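Plolby Shared Rooms — Safety Walk-Through, Upper Floor
Completed by: Iida Vainio
Date: 2018-02-07
Form: Clinier short form, with comments
Ratings: OK / Fix / Watch

Items left open on the October sheet have been carried over and marked (carried). Please write in the comment space even when the rating is OK. A sheet with only ratings on it is no use to whoever does the next one.

SECTION 1. TABLES AND TABLE COVERINGS

1.1 Tables stand level and do not rock
Rating: OK
Comment: Leaned on each corner. The felt pad I stuck on in October is still there.

1.2 Cloths do not reach the floor or catch on chairs
Rating: Watch
Comment: The checkered cloth on the rectangular table hangs over the front edge. It clears the floor but a chair arm could pull it. I would fold the front under and clip it. We have clips in the supply drawer, the wide kind.

1.3 Tabletop clear of items not in use
Rating: OK
Comment: A plate and one or two small things, with plenty of room to work. Plates should sit well in from the edge.

1.4 Bags and packages kept off the walking side of the table
Rating: Fix
Comment: Red bag or package against the right side of the table, by the low white ledge. Move it to the shelves. Same for the small white box on the floor near the left front corner, which is easy to miss with the chair there.

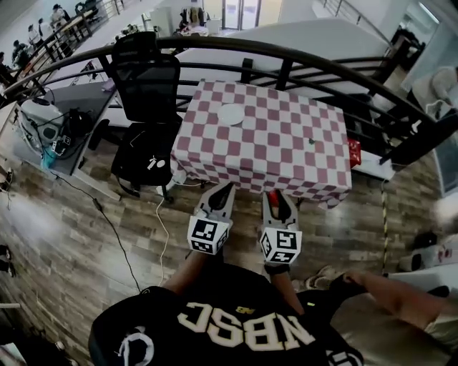 Items 1.2 to 1.4, checkered cloth and front edge of table.

SECTION 2. CHAIRS AND DESKS

2.1 Chair seats clear
Rating: Fix
Comment: Small white items left on the seat of the black mesh chair. Put them in a tray. Someone will sit on them or knock them onto the floor, and small pieces on this floor are a slip hazard.

2.2 Headrests, arms and backrests tight
Rating: OK
Comment: Tried them all by hand. One armrest has a little play but the bolt is snug. Jastine supplied the chairs and the spare bolts are in the envelope taped inside the supply cabinet door.

2.3 Cables on desks tidy and not hanging
Rating: Fix (carried)
Comment: Dark gray desk has a tangle of cables and black equipment next to the white and gray machine. Needs sorting and tying. Cable ties were ordered, pack of 85, and the pack has not been opened.

2.4 Nothing hung from desk edges in a walkway
Rating: Watch
Comment: Teal bag hanging at the front edge of the desk. Fine if it is light and people know it is there. A hook on the wall side would be better.

2.5 Desk placed square to the wall
Rating: Watch
Comment: It stands at an angle, and that makes the gap beside it narrower at one end. Ask before moving it, the people who use it may have it that way on purpose.

SECTION 3. STAIRS, RAILING AND CEILING

3.1 Posts and railing firm
Rating: OK
Comment: Pushed and pulled on the brown wooden post at the top of the stairs and along the railing. No movement. Wipe the post down when the tables are done, it gets handled all day.

3.2 Top of stairs clear
Rating: OK
Comment: Keep it that way on delivery days. Boxes are not to be set down there even for a minute.

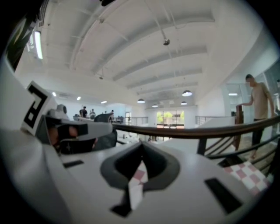
3.3 Pendant lamps hang straight, shades secure
Rating: OK
Comment: Checked the white dome lamps from the floor only. Dusting them needs the tall ladder and a second person holding it — put it on the Warrier cleaning order, and do not do it alone from a chair.

3.4 Ceiling lights
Rating: OK
Comment: Switched everything off and on again. No flicker, no buzzing. Tubes are on the yearly change list.

3.5 Glass partition marked at eye level
Rating: Watch
Comment: Run a hand along the bottom edge of the stickers when you clean and press down any that lift. Replacements are kept with the clips.

SECTION 4. ACTIONS

Clip the front of the checkered cloth — Iida
Red bag and floor box to shelves — whoever opens up next
Tray for small items — Iida, from the kitchen cupboard
Sort and tie desk cables — desk users, within 28 days
Lamp dusting — Warrier, with the next order
Loose armrest — check again at next walk-through

Next walk-through uses the same form. Blank copies are in the top tray by the supply cabinet, and the filled-in ones go in the folder behind them, newest in front.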